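**Briveter Club Sim Kit** - two-finger gripper, crate task, practice scenes

Same kit we run at Padlow for the after-school robotics class. Software only, no arm in the box. License covers one club for the school year, up to 3 teams. $131. Renewal $58.

What you get:

- wrist view + side view, both recordable
- two-finger parallel gripper, open/close speed adjustable
- wooden crate, planked, with crossbar. Start pose can be randomized (leave it off the first week!!)
- 800 practice starts, sorted easy to hard
- scoring sheet, same one as the Clivis challenge

Students write the approach first, grasp second. Most teams want to skip straight to closing the fingers. Don't let them. Line up with the edge of the crate, then move in.
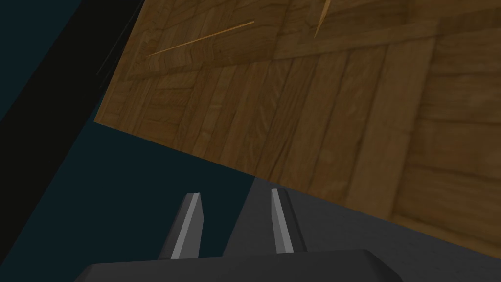
Tilted starts are in folder C. Wrist view only for those, side view is locked untill the team has a clean run. Scoring takes points off for bumping the crate, none for being slow.

Runs on ordinary school laptops, close your browser tabs. No Chromebooks yet, maybe by July.

Not included: gamepad, printed handbook (PDF only), the Mwaipopo sorting add-on. Add-on needs version 3 or newer, check before you order becuase we can't swap keys.

Ordering for more then one school? Put it all on one form. Keys go out by email, look in spam.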